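Thu 14 November
Korkwood shared shop, back bench
Sorting arm, notebook 2

Carried over from October: arm misses small parts near the bin walls, fingers touch plastic before they reach the part. Feed plate from Dimeo is on and square. Controller still on the old firmware, did not touch it.

Setup

Yellow bin on the left, steel tray on the right with white paper in the bottom. Paper is there for contrast; bare steel gave the wrist camera too many false edges. Parts for this round are the small vibration motors with leads and white connectors, plus the red gear-shaped board and the loose red and yellow-green wire as clutter. Lamp at 70 percent. Bin position taped on the counter, gap to the tray left wide enough for the outside of the left finger.

Start layout as saved with the run, one motor in each container:

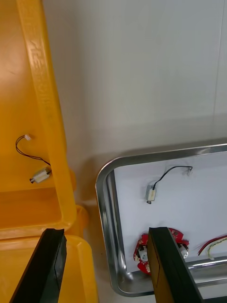
Finger clearance

Grip width on approach cut to 27 mm, was wider. Approach height 18 mm above the bin floor, then straight down. No tilt on the last move. Tilt was a leftover from the Medach demo code and I have commented it out in both the pick and place routines.

The leads are the awkward part. Motor body is easy to find, but the centroid gets pulled toward the wire when the loop is close to the body. Changed the mask to drop anything thinner than a set pixel width before computing the center. Threshold is a guess and lives in the config file, not in the code. Whoever runs this next, change it there.

Glare

Yellow plastic is a poor background. It is glossy and throws the light straight back into the wrist camera when the arm points at a wall. The detector reads the bright spots as parts. Two options:

1. Matte film on the inside faces. Costa has a roll on the shelf above the drill press, ask first.
2. Mask by saturation and skip blown-out pixels. Free, but a white connector sitting in a glare spot goes missing with them.

Trying 2 first. Exposure dropped to 200 in the camera settings, units are whatever the driver uses.

Reference view with fingers open and nothing held, for tuning the mask:
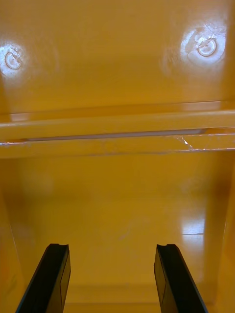
Wrist camera, open fingers against yellow plastic. Glare at both round molded features and lower right.

The gray seam along the ledge also gives a long straight edge. Added a length limit to the edge filter so it gets thrown out — check that it does not throw out the tray rim too, the homing step uses that.

To do
- Rerun pick from the bin with the thin-wire filter on
- Log finger contact current on the way down
- Try the film if saturation masking loses connectors
- Retape the tray corner
- Back up the config before the firmware update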